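Workshop notebook – Inar soft goods, seam care and folding
September 20, 2022. Entry by Nadine Hattar, Skinville workshop

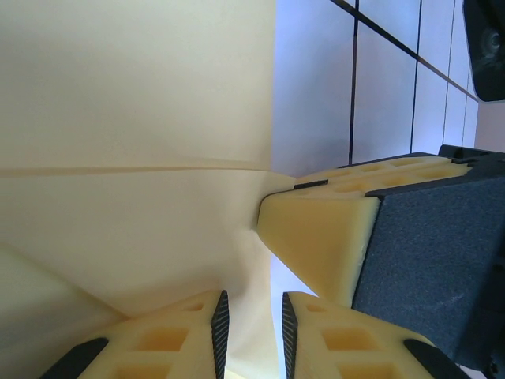 Where should the fold be placed on a piece with a raised seam?
The fold should be placed to one side of the seam, at least 30 mm away and parallel to it, so that the seam lies flat within a panel and carries no crease.

The rule was adopted in August and has been applied to the cream stock first. The darker pieces will follow when the shelves have been cleared. Colleagues who learned the old method, in which the piece was folded in half and the seam used as a guide, are asked to stop using it. A seam used as a guide takes the whole weight of the stack above it, and the mark left on the panel is slow to come out.

Stock position
The Inar store holds 1,497 pieces according to the list. Of these, 116 were set aside this morning for refolding. The remainder of that shelf was passed as it stood. The 116 are in the long trays by the window with a paper slip on each tray. Please do not return any tray to the shelf while the slip is still on it.

Method used today
The table was wiped and left to dry before work began. Each piece was laid out with the seam running left to right and smoothed by hand from the middle outwards. Pulling at the corners was avoided, as it draws the seam into a slight curve which then has to be worked out again. Loose flaps were turned in last.

Where a piece had to be lifted during folding, it was held by the plain part of the panel with the other hand underneath. Lifting at the seam gathers the material into small folds. These usually fall out when the piece is laid down again, but several pieces from the lower trays kept them and had to be smoothed a second time.

Pressing was not used. A damp cloth was tried on two pieces from the first tray. The result was no better than smoothing by hand, and the pieces had to be hung before they could be put away. I do not propose to repeat it.

Shading
A question was raised at the table as to whether the seams on the cream pieces have darkened. Three were compared with the reference piece kept in the drawer. The seam thread on the reference is also a shade darker than the panel, and I could see no difference in daylight. The comparison should be repeated under the bench lamp before anything is written to Massawe. Shadow in a fold is easily taken for a stain, and pieces should be opened out flat before they are marked as soiled.

Storage
The Skirnov boxes arrived without their dividers. Until the dividers are delivered, refolded pieces are to be kept in the trays, no more than six to a tray, with the seams on alternate sides. Stacks made with every seam on the same side lean by the time they reach the top, and the one by the door had slipped again.

The tissue order has been placed at 1,000 sheets. One sheet goes inside each fold and one on top of the tray. The tissue now in the cupboard has yellowed along one side – it may be used to line the bottom of a tray but should not touch cream material.

Outstanding
Four trays remain to be refolded. The slips on the second and third trays were written before the new rule and give the old fold; they need to be replaced.
The shelf list still shows the cream and ivory pieces as separate lines. I have asked for a decision on whether they are to be merged and have left both lines open.
The bench lamp needs a new bulb.
The reference piece was returned to the drawer, seam upwards, at the end of the afternoon.

N. Hattar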